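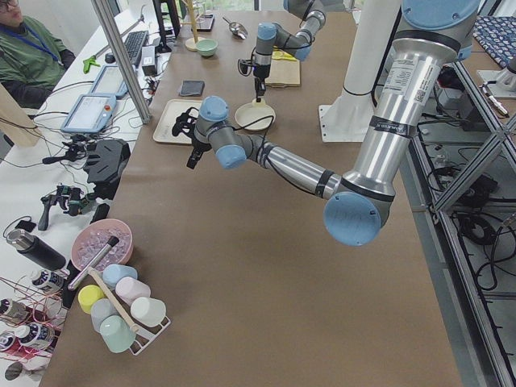
Why do you hang mugs up instead of stacking them in the cupboard?
Stacked mugs trap air and moisture, they scuff each other's insides, and sooner or later two of them jam together for life. A rack uses the height over the counter that you were wasting anyway and lets each mug drain on its own.

Lutau Home Skills, Unit 4: Drinks Station
Handout for the September intake. Bring it with you. I have printed 100 of these and I would like to stop.

4.1 What a drinks station is
A drinks station is a patch of table where everything for a cold drink lives together: mugs, ice, something to scoop the ice with, a flask, a tray, a cloth. At home it tends to be four patches in three rooms. The unit is about fixing that, and it counts toward your Gusolix folder, so label your sheets.

4.2 Covering the table
Brown kraft paper, full length, before anything else goes down. Tape the ends underneath. Wrinkles matter more than you think, as anyone who has tried to stand a flask on one can tell you. Write notes on the paper if you like, but not under the tray, where last term's group put the shopping list.

4.3 Tree or rack
A mug tree is a post with a base and looks fine in a catalog. It is happiest with few mugs and nobody in a hurry. Load it evenly, opposite sides first, or it will lie down.

A wire rack holds more and lets air under everything. It also takes up more table. If yours has a wooden handle across the top, wipe the wood dry after use; coated wire puts up with drips and wood sulks. Carry the rack by the handle with the other hand under the base, at least until you trust it. 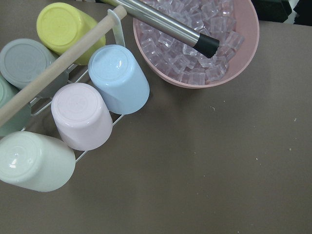
Plastic mugs weigh next to nothing, so they tip, slide, and nest into each other whenever your back is turned. Bottoms up is the rule for drying. Leave a gap between rims. Many molded bases have a shallow ring that holds a teaspoon of water very patiently, so tilt each one or dab it with the cloth before you turn it over, or the water goes down your sleeve.

Pastel sets are sold on the theory that everyone will remember their own color. In a household of more than two, write it down.

4.4 Ice, real and otherwise
For practice we use clear plastic cubes. They don't melt, which is the point, and they don't cool anything either, so please stop asking. Keep them in a bowl and use the scoop. With real ice the scoop rests beside the bowl, handle dry, and hands stay out altogether.

4.5 For next session
Read Jankauskaitė, the chapter on small shelves. She is against mug trees and goes on a bit.
Sketch your own station to scale. Seltex graph paper is in the drawer, and one sheet is plenty.
Folders due 25th September, before class starts.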